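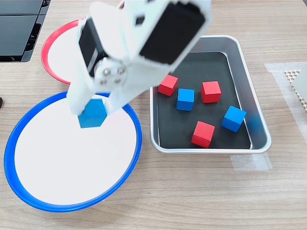
*Blue cube over the blue-rimmed plate.*

**1/** So I don't really follow bowling, but I spent all of Saturday at the Davora Open and now I can't stop talking about it. Bear with me, friends, this may take a few posts!

**2/** My sister had 2 tickets and her husband had the flu, so off I went with a thermos and a crossword. I never opened the crossword. Su-bin Kang was bowling on the lane right in front of us, and I have never seen anybody look so calm in rented-looking shoes (they were her own, my sister says).

**3/** She started the last game way behind, left a split in the second frame, and I figured that was that. Then she threw 9 strikes in a row – nine! – and the man next to me, a total stranger, grabbed my arm and forgot to let go.

**4/** She lost by 2 pins. TWO. I was more upset than she was, I think. She hugged the winner, signed a kid's towel and went off to find a sandwich. Second place paid $3,000, and I hope she spends a little of it on something silly.

**5/** Anyway, does anyone know a beginner league near Tillance that takes people who haven't bowled since a birthday party in grade school? Weeknights are best for me, and I'd need to borrow a ball – a light one, please.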